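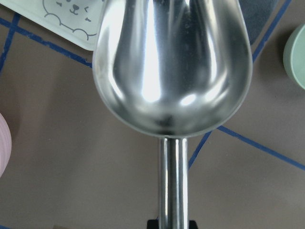 Fig. 1. A stainless steel scoop with a rounded bowl and a straight, narrow handle.

Flastham Adult Learning, Food Handling and Storeroom Practice
Handout for session 4: Scoops, dry goods and portions

Please read this handout before the session and bring it with you. We will use it at the table, so it is good if you have a pen also. The words in the list at the end can come in the written test.

1. Where we are in the course

In session 3 we spoke about containers, lids and labels. Now we continue with what is between the container and the customer: the tool which takes the food out. Many people think that a scoop is too simple for a whole lesson. I thought the same when I began to work in a dry store, and I wasted a lot of rice before I learned it properly.

The session is in room 20, as before. Aprons are on the hooks. Hair must be tied before you come to the table.

2. The parts of a scoop

We need common words for the parts, because in different kitchens people say different things.

Bowl: the hollow part which carries the food.
Rim: the thin edge all round the bowl. The rim does the cutting into the food, and it is also the line we use for levelling.
Neck: the place where the bowl becomes narrow and meets the handle.
Handle: the part for the hand. It can be flat, round, or with a grip of plastic.

Look at the shape of the bowl in Fig. 1. It becomes narrower in a soft curve towards the neck, and it has no corners inside. For cleaning this is a great advantage. In a scoop with square corners, flour and sugar stay in the corner and become hard, and a sponge does not reach them easily.

A round, smooth handle is also easy to clean, but it can turn in the hand when the bowl is heavy. For this reason we hold it closer to the neck when we lift lentils, salt or sugar. For light things, such as oat flakes or dried herbs, you can hold it further back.

3. Why polished steel

Scoops are made from steel, aluminium, plastic and wood. In our store we use stainless steel for almost everything. It does not keep a smell, so a scoop used for cumin in the morning can be washed and used for another food in the afternoon. It can go in the dishwasher. It does not leave small pieces in the food if it falls on the floor or hits the side of the bin.

Plastic is cheaper and lighter, but it gets scratches, and fine powder stays in the scratches. Wood we do not use for shared food bins in this course. You may use it at home, of course.

A shiny surface has one difficulty which students always meet. Steel like this shows bright lines and dark patches from the lamps and from things near it, and a dark patch in the bottom of the bowl may be only a reflection. It may also be old fat. You cannot decide this by looking from one side. Turn the scoop slowly in the light. A reflection moves when you turn the scoop, and dirt stays in its place. Then pass a clean dry finger, in a glove, along the bottom of the bowl. If you feel something, wash it again.

4. Choosing the size

The size of the scoop follows the size of the portion, and not the size of the bin. If one portion needs more than 3 scoops, take a larger scoop. If one portion is less than half of the scoop, take a smaller one. With half-filled scoops everybody guesses differently, and at the end of the month the stock list does not agree with the shelf.

Do not trust a number printed on a handle until you have tested it with your own food. A volume of flour does not weigh the same as this volume of rice. Flour also changes: if it has stood in the bin for a long time it is pressed together, and a scoop of it will be heavier than a scoop of fresh, loose flour.

5. Exercise: find the weight of one level scoop

You work in pairs. Each pair has one scoop, one tray, one bowl for weighing, a scale and a straight spatula. The food is long grain rice from the Janssen bin.

Put the weighing bowl on the scale and press zero.
Push the scoop into the rice with the rim first, at a low angle. Do not dig straight down.
Lift the scoop slowly and keep the rim horizontal.
Hold it over the tray and pass the spatula once along the rim. The extra rice falls on the tray.
Empty the scoop into the weighing bowl. Tap it lightly against your other hand, never against the edge of the scale.
Write the weight and repeat until you have five results.
Calculate the average.

When I prepared this exercise with the largest scoop, I had an average of 223 g. Your result will be another one if your scoop is smaller, and this is no mistake. What matters is that your five results are near to each other. If they are far apart, look first at how you level. Most often the person presses the spatula down and pushes rice into the bowl, when it should only slide over the rim.

After rice, repeat with flour. Here please do not shake the scoop to make it flat. Shaking packs the flour and your weights will rise from the first to the fifth.

6. Rules at the bins

One food, one scoop. If you must change the food, the scoop goes first to the sink.

The scoop does not live in the bin. I know that in many shops it does. When it lies inside, the handle touches the food, and the handle is where all the hands have been. We hang it on the hook beside the bin, or we put it in its clean holder with the bowl down.

Nuts, sesame and anything with wheat have their own scoops with a coloured tag. The tag is tied at the end of the handle, never near the neck. These scoops are washed separately and they are not borrowed, also not for one minute.

A wet scoop must not enter a dry bin. A few drops are enough to make lumps in sugar and, later, mould in flour. Dry it with paper or let it dry in the rack. A tea towel is not allowed.

If a scoop falls on the floor, say it aloud and take another one.

7. Washing and checking

Knock out the dry rests over the waste bin first. If flour meets hot water it becomes paste, so rinse with cool water before you use hot water and detergent. Wash the inside of the bowl, then the outside, then the neck, and the handle last. The neck is forgotten most often. Rinse, and put the scoop in the rack with the bowl down.

When it is dry, check the rim with your eyes along both sides. A small dent in the rim is not dangerous but it spoils the levelling. A sharp point is dangerous and the scoop is taken out of use. Write it in the equipment book, with the shelf letter.

8. Words for this session

to level: to make the food flat with the rim
heaped: with food standing above the rim
loose: not pressed together
tare: the weight of the empty vessel, which we remove with the zero button
lump: a hard piece in a powder
dent: a place where metal is pushed in
rests: I wrote this word in section 7, and a student has corrected me that in English one says "residue" or "leftovers". Please learn the correct ones.

9. To prepare at home

Find one scoop, cup or large spoon in your own kitchen and weigh five level portions of one dry food. Bring the numbers on paper. If you have no scale, write instead half a page about how the dry food is stored and served in a place where you have worked.

Read also the pages about pest control in the Oloden folder, as session 5 begins with them. The supplier sheets from Detov are in the same folder, behind the yellow divider, and should be put back there after copying.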